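March, finishing bench, start 8:10

Shellac and oil varnish samples for the dining tables, continued from the previous book. The orange cast is still the main complaint. Saodah wants a warm brown that stays brown after a summer near a window, and the panels from the first set have all gone more orange than the card we matched to.

Stock on the shelf this morning: dewaxed flake (Tjoa, blonde), the older garnet flake in the coffee can, one can of Nuko wiping varnish, open since January, and two unopened. The open can has a skin. Strained it through a paint cone and used it for the practice boards only. Nothing on the real panels should come out of that can.

Garnet flake is suspect. Put a spoonful in alcohol last night and it was still a jelly at the bottom of the jar this morning, with the blonde in the next jar fully dissolved. Same alcohol, same shelf. Haziq says the garnet came with the shop. Threw out the jar, kept the dry flake for Khadija, who wants to try it with heat. I do not expect much.

Sanding

All panels to the same schedule. Last time Danang's set was taken finer than mine and took less stain, and we spent an afternoon arguing about color when it was a scratch pattern problem. Bare wood stops at 220 paper this time for everyone. The 600 is for between coats only, and the 1000 only on the last coat before rubbing out. Both are wet-or-dry, used dry between shellac coats and with mineral spirits on varnish.

End grain gets one grade finer than the face. Write it on the back of the panel when you do it. Three panels in the rack have nothing on the back and I cannot tell what they are.

Raised the grain with a damp rag before the final pass. On maple it made little difference. On the ash it made a lot, and the boards I skipped felt furry under the first coat.

Color

Panel 223 is the control: blonde shellac, two coats, no stain, varnish over. Color in daylight at the door is a pale yellow-tan. Under the shop tubes it looks slightly green. All color calls from now on at the door, before noon, door open. The match Evangelia approved was made under the tubes, which explains part of the trouble when she saw it at home.

Next to the control, in the order they hang:

Walnut dye in water, weak, then shellac. Good brown, cool side. Lap marks at the left end where I stopped to answer the phone. Color usable, application not.

Walnut dye in water, weak, then oil varnish with no shellac between. Warmer than the last one. The varnish supplies the yellow by itself. Closest to the card so far.

Walnut dye with a few drops of green concentrate. Khadija's idea, to knock back the red. It works. One drop too many and the board looks like a pond, so the dropper needs to be the small one, and the mix should be made by the jar, never by the board.

Pigment stain from the Grukitz can, wiped. Muddy in the open pores of the ash, fine on maple. Hides figure. Rejected for the tops, possible for the aprons and legs where nobody looks at figure.

Two of these go on the south windowsill with half of each masked in foil. Haziq wants a month. I would like two months but the Tusley order will not wait that long.

Coats and drying

Shellac, two-pound cut, pad not brush. Recoat at one hour held up all morning. After lunch the humidity came up and the third board blushed white along one edge. Left it alone for twenty minutes and wiped it with a barely damp alcohol pad; blush gone. Stopped padding after that and closed the door.

Varnish is slower than the can says. The can says overnight. At our temperature the second coat still balled up under the 600 this morning, little grey rolls, paper loaded in four strokes. Moved the rack to the boiler side. Rule until the weather changes: a full day and a night, then test with a thumbnail on the back edge, then sand. If it balls up, put it back.

Dust. The tops done flat on the horses collected twice as much as those standing in the rack. Khadija wet the floor before her coats and hers are the cleanest of the lot. Do this every time. Also no wool sweaters at the bench, Danang.

Wear tests

Water ring: cold glass, wet foot, left on from 10 until closing. Shellac alone shows a white ring, faint but there. Varnish over shellac shows nothing. Three coats of varnish over dye show nothing.

Hot mug: shellac alone took a print inside five minutes. Varnish over shellac took a dull spot you find with a raking light and not otherwise. This is the result I care about. If the shellac underneath is what softens, then the barrier coat needs to be thinner or left out, and the dye-then-varnish board does not need it in any case.

Alcohol drip: did what you expect to bare shellac. No change to the varnished boards after a quick wipe. Longer exposure not tested yet.

Vinegar and coffee still to do. Use the offcuts in the lower bin. Do not use the panels on the hooks.

Costing

Job 2623 in the book is the Tusley set, tops and chairs. The quote assumed two varnish coats. With three coats plus the drying time above, the finishing line is short by a day of rack space, and the rack is the limit, the labor less so. Saodah has the sheet. If the chairs go black in lacquer as planned they can be sprayed at the other end and stay off the rack entirely.

For the tops my recommendation is walnut dye with the green correction, no shellac, three coats of varnish, rubbed out to satin.
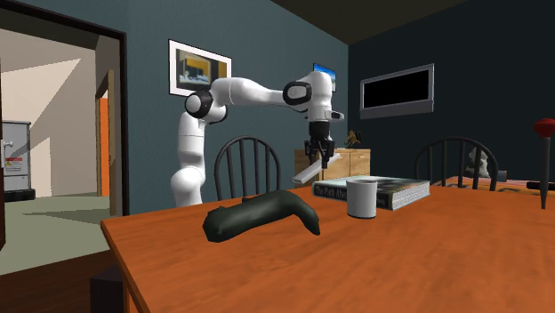
Satin needs the last coat cured for a week before the grey pad touches it. The practice board rubbed after two days came up streaky and will have to be recoated.

To do: mix a full jar of the corrected dye and label it. Order varnish, small cans. Find the backs of the three unmarked panels a home or plane them off. Ask Evangelia to look at the boards at the door.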